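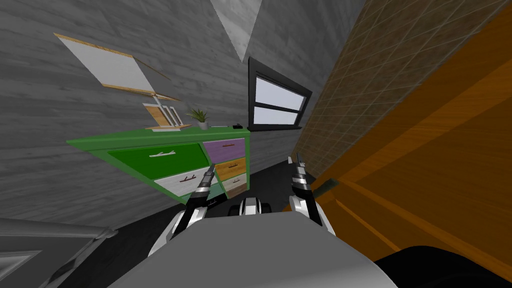 A small room with a dresser, in a computer rendering.

Milovan Radulović starts most working Saturdays' worth of music in his kitchen, with a pencil and a stack of songs that were never written for the instrument he plays. He is an accordionist, and for 22 years he has made the larger part of his living at weddings, anniversary dinners and the occasional retirement party.

Couples find him in different ways. Some heard him at a cousin's reception. Some want the folk dances their grandparents grew up with and have no idea who else to call. A growing number want an accordion for the ceremony itself, which he says was almost unheard of when he started.

“They used to hide me until the food came out,” he says. “Now I play the bride in.”

The instrument he uses for ceremonies is a Vukčević, a piano accordion he bought secondhand and has had retuned twice. It is dry and quiet for an accordion, with very little tremolo, and it sits well under a speaking voice. For the dancing he switches to a louder box with a wetter sound. He carries both to every job, along with a folding chair, because banquet chairs tend to have arms and arms get in the way of the bellows.

Radulović grew up in a house where music was for company. His father played, badly by his own account, and an uncle ran a dance band called Zalinora that worked the halls every weekend from spring to late fall. At 14 he was filling in on second accordion. The band had one rule for him, to watch the drummer and stay off the melody.

His own group, Jomix, is a trio with clarinet and upright bass. They keep a working list of 600 tunes, though he admits that a good part of it gets played once a year or less. Waltzes go fastest. Pop ballads take the most work, since the tune often stays on one note for a whole line and the bellows have to do what a singer would do with words. He writes those out in full. Everything else he keeps as a melody with chord letters.

A typical booking has three parts. There is the ceremony, which he plays alone. Then comes an hour of background music during drinks, usually with the bass. The full trio plays after dinner, in sets of 70 minutes with a break between them. If there is a DJ, the trio goes first and packs up while the floor is full.

He asks each couple for the songs they want and, separately, the songs they do not want. The second list is the one he reads twice. One family had a waltz they could not hear without thinking of a funeral, and he has kept the question on his form ever since.

February is the slow month. He spends it on repairs and on new arrangements, and he teaches a little. This past winter the trio also recorded for the first time, nine pieces in two evenings at Fosach, a small studio over a print shop. Radulović was not fond of the headphones. The clarinet had to be moved into the hallway.

The recording will be sold at jobs, on a table by the door. He has not decided whether to put it anywhere else. Bookings for next summer are already coming in, and he still answers every one of them by phone – usually in the morning, before he practices.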